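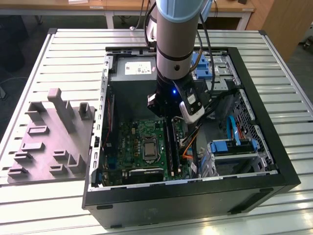 *A desktop tower on its side with the cover off.*

## About Jatness

Jatness is a computer refurbishing and resale company in Tully. We opened in 2000 as a two-person repair counter and moved into our present building on Ellden Road a few years later. We now have 23 employees.

Most of our machines come from offices, school districts and clinics that replace their equipment on a set schedule. We pick up within 63 miles of Tully at no charge for lots of ten or more. Smaller lots can be dropped off at the side door until 4:30 p.m.
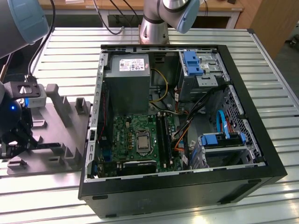
*Inside a tower: power supply, motherboard and drive bay.*

Every computer gets an asset number when it arrives. Drives are erased or shredded, and the customer gets a certificate listing each serial number. Machines that pass testing are cleaned, given a fresh operating system and sold with a one-year warranty. Those that fail are taken apart for parts. Scrap metal and boards go to a recycler.

We sell nearly 3000 computers a year. Schools and libraries buy most of them, and the rest go through our front store. Orders for the school year should reach us before the end of June, as August is our busiest month.
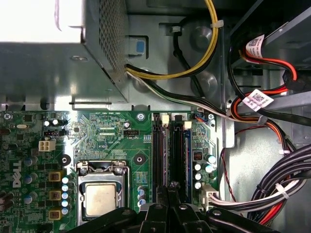

*Wiring beside the power supply in a Dell desktop.*

Our stock records are kept in Kimex, and school buyers can ask for a login to check what is on the shelf. Prices there do not include delivery.

The store is open weekdays and closes for inventory the first week of January. We do not repair phones, tablets or televisions.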